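What is inside a computer?

12 shares – 6 comments

A desktop computer is a metal box full of parts, and each part has its own job.

The motherboard is the big flat board that everything else plugs into. Thin metal lines on it carry signals from one part to another.

The processor, or CPU, does the sums. It sits in a square holder called a socket. A metal frame holds it down so that it can't wobble.

Memory goes in long, thin slots near the socket. It holds what the computer is working on now, and forgets it when the power goes off.

The graphics card works out the pictures for your screen.

The power supply takes electricity from the wall and shares it out. Never open one, even if it is unplugged.

Look for the green motherboard, the black graphics card and the silver power supply: 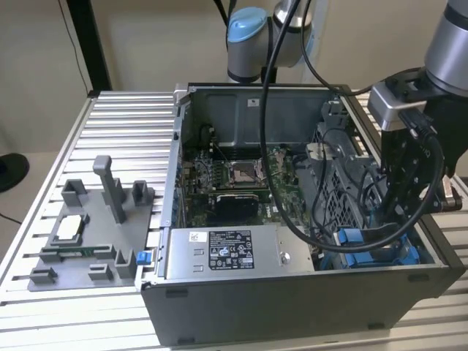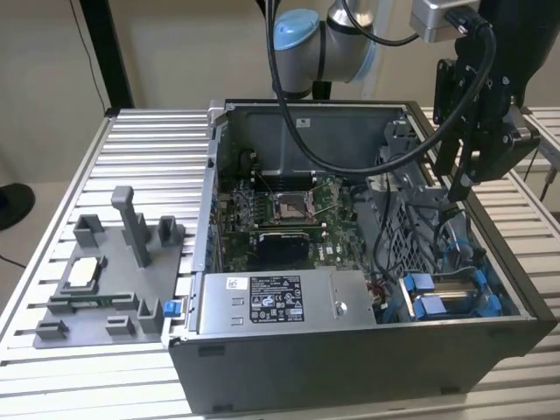

Where do your files live?

Games, homework and photos are kept on drives. Many computers have a metal cage to hold them – the blue plastic carriers help the drives slide in and out. A drive remembers things even when the computer is switched off.

2 likes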